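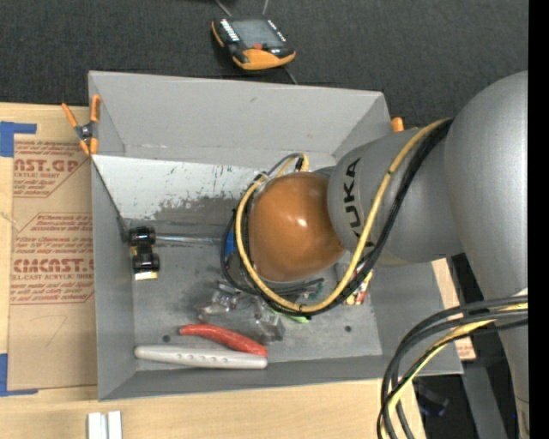 A KUKA robot arm reaching over a big gray bin.

How does a bronze statue get made?

I used to think that sculptors carved bronze statues with a hammer and chisel, the way you might carve a bar of soap. I was completely wrong! Bronze is a metal, and the way you make a statue out of it is more like making a jelly. You need a mould, you pour something runny into it, and then you wait.

I found this out when I spent a morning with a sculptor called Merle Ruddock, who was making a statue of a woman waiting for a ferry. It was going to stand by the harbour at Doolan (she has a shopping bag in one hand and a very grumpy seagull by her feet, and I love her).

First comes the clay

Merle starts with a frame made of bent metal rods, a bit like a skeleton. It's called an armature, which you say like this: AR-ma-cher. Then she presses soft clay all over it and shapes the face, the coat and the shoes. If she doesn't like the nose she squashes it and makes another one. The ferry woman had 5 noses before Merle was happy!

Then a rubber jacket

When the clay is finished, it gets painted with runny rubber. The rubber sets and picks up every wrinkle and button. A hard plaster shell goes over the top to stop it wobbling. Take the whole lot off in pieces, and you've got a mould, with a space inside the exact shape of the statue.

Now for the wax

Hot wax is brushed and poured into the mould until there's a thin layer all over the inside. Once it's cool, out comes a wax copy, and it's hollow like an Easter egg. A big statue is usually made in several bits, so you might see a wax arm on one shelf and a wax head on another. I did, and it made me jump.

The wax pieces are dipped in a sloppy mixture and dusted with gritty stuff, over and over, until they're wearing a thick, hard shell. Then they go into a very hot oven. Can you guess what happens to the wax? It melts and runs away! People call this "lost wax" casting, and they've been doing it for thousands of years.

The pour

Bronze is mostly copper with a bit of tin mixed in. It has to get hotter than 1,000 degrees Celsius before it's ready to pour, so only trained people in special suits go anywhere near it. Indrek Kairys, who was in charge of the pouring, told me it looks like orange soup. It fills up the gap where the wax used to be, and when it has cooled the shell is knocked off with hammers. That part is very noisy.

Joining up and colouring in

The bits are welded together and the joins are rubbed smooth. New bronze is shiny, a bit like a new coin, so the last job is to brush on chemicals and warm the metal with a flame. That gives it a brown or green or nearly black skin called a patina. A coat of wax goes on top to protect it from the rain.

Have a go yourself

Press a shell or a toy into a lump of modelling clay, then lift it out gently. Ask a grown-up to help you mix some plaster and pour it into the dent. Leave it for 30 minutes, or a bit longer if it still feels soft, and peel the clay away.

Words to know

Armature: the skeleton inside a clay model.
Foundry: a place where metal is melted and poured.
Mould: a hollow shape that you fill to make a copy.
Patina: the coloured skin on the outside of a bronze.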